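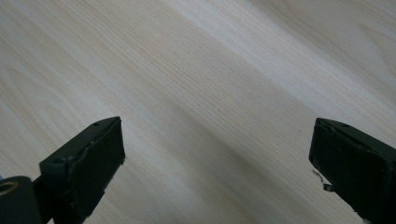

3.2 Collecting the demonstrations

All of the examples used in this paper were gathered by people working with their own two hands, and we would like to spend a little time on how that was done, as readers of our earlier report from July wrote to us mostly about this part. The person collecting holds one gripper in each hand and carries out the task at a table, at whatever pace feels natural. We call the whole setup Vakura, and the version described here was put together at our lab in Brasov. Each gripper has its own camera looking down past the fingers, and a further camera gives the wider view of the table (Figure 2).

The task itself is a humble one: pick up a small toy and put it away in a fabric bin at the back of the table. We chose it after a good deal of friendly argument, partly for the soft and awkward shapes that toys come in, which are a pleasure for a child and rather less so for a learned policy.

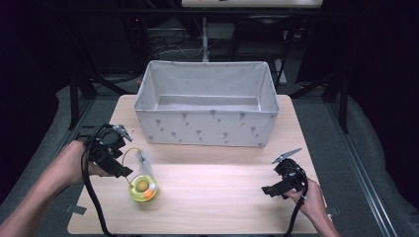

Figure 2. Tabletop view during collection, with a gripper in each hand, a small yellow toy, and the storage bin near the far edge.

We recorded 2000 demonstrations in all. Collectors were asked to practice first, and the first 100 recordings were kept apart from training and used only to check the timing between cameras. Behrouz Rezaei, who wrote the timing code, also looked through these by eye, for which we are very grateful!

Every demonstration begins and ends with the jaws open and nothing between them. It seems a small thing, but the model needs to learn what "not holding" looks like just as much as it needs to learn a grasp, and in our first attempts we had trimmed those moments away far too eagerly.
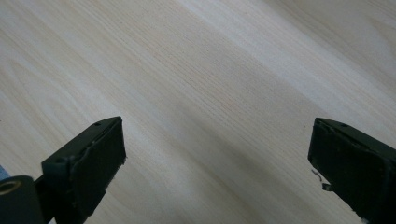
We now keep two seconds of them at either end. The policy sees the wrist views and the wide view together, with no labels added by hand. Pads do wear with use, and we chose to leave ordinary scuffs in the data – a gripper in a real home will not have fresh pads either. Training on the full set is described in Section 4, along with the comparison against the Stockdale baseline.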